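Chapter 3
Why Wood Moves

Before we get to joints, glue, or finishes, I want to talk you out of something I believed for most of my twenties. I thought a board was done. The tree was cut down, the sawmill did its job, the lumber sat in a rack at the store, and by the time I carried it home it was as finished and steady as a brick.

Then I made my first tabletop. I was renting a room in Florkcombe, over a bakery, and I screwed that top down to its base with everything I had (glue too, plenty of it!). It looked great in June. By the middle of winter it had a crack you could slide a quarter into, and it had gone off one night with a bang that got my downstairs neighbor out of bed.

So, wood moves. It takes in moisture from damp air and swells, and it gives moisture up to dry air and shrinks, and it keeps on doing this long after the tree is gone. My grandmother's bread board still does it. The part that surprises most of my students is that the movement is lopsided: a board hardly changes in length at all, but across its width it can change enough to jam a drawer or split a panel.

Think of a handful of drinking straws held together with a rubber band. The straws run the length of the board, and that's pretty close to what the cells in a tree trunk are like. Water soaks into the walls of the straws and makes them fatter. It barely makes them longer. Put 100 fat straws side by side and you've got a wider bundle, and there's your sticking drawer.
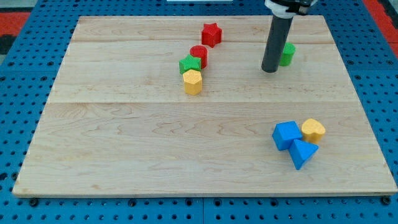
By Karla Medrano
Trernomstead Workshop Series, Book One

Most wide pieces are made by joining narrower planks edge to edge, and if it's done well the seams are faint enough that you have to go looking for them. Grain that swirls, or bends its way past a small knot, is lovely to look at and a bit of a pain to plane, and we'll come back to it in Section 3.4. For now just get in the habit of finding the seams and reading which way the grain runs on either side.

You'll hear arguments about whether to flip every other plank so the growth rings alternate. I've done it both ways. These days I pick whichever face looks better and let the base hold things flat, but my old teacher at the Totodau school would have made me start over for saying so, and you may well end up on his side.

What you can't do is stop the movement. Finish slows it down. Screws and glue in the wrong place only decide where the crack will be. What we can do is leave room: slotted screw holes, panels that float in a groove, a little gap at the back of a drawer. Every one of those old tricks is a way of letting a board get wider and narrower in peace.

Words to know in this chapter: tangential, radial, moisture content, quartersawn, cup, breadboard end.

3.1 Measuring Moisture

You'll need a scrap board, a kitchen scale, and an oven you're allowed to use for the afternoon. Cut a piece small enough to sit on the scale, weigh it, and write the number right on the wood in pencil. Mine was 500 grams the first time I tried this, which was way more wood than I needed and took forever to dry, so go smaller.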